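Pramico three-panel folding screen: review

Posted Jun 29, 2018

I bought this screen in April to divide off the end of our back room, where the work table stands. It came from the Pramico shop in Tastham and cost £199, with delivery to Virnton included. I had looked at a MacKinnon one as well, but that was fabric and I wanted something I could wipe down.

The panels are a beige woven material, like rattan, in a grid pattern, set in light wood frames. It arrived flat in one box with the hinges already fitted, so there was nothing to put together. Mine had a small scratch on one foot. I didn't bother sending it back.
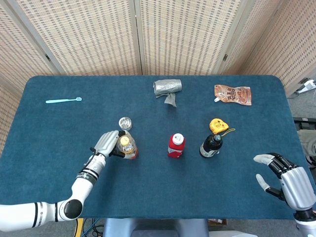 Standing it up is simple enough if the floor is level. Ours isn't, quite, and I had to put felt pads under one end to stop it rocking. It needs to be set at a slight zigzag. Opened out nearly straight it felt unsteady, and I wouldn't do that with small children in the house.

The hinges are small, dark metal ones. They were stiff for the first 4 or 5 days and have been fine since. One screw needed tightening in the second week.

It doesn't block sound and it lets some light through, so don't buy it for a bedroom unless you have curtains too. Dust collects in the weave. I go over it with the soft brush on the vacuum cleaner, and that takes a few minutes each side.

Folded up, it goes behind the door. For the price I think the frames could be a bit thicker, but I would buy it again. 4 out of 5.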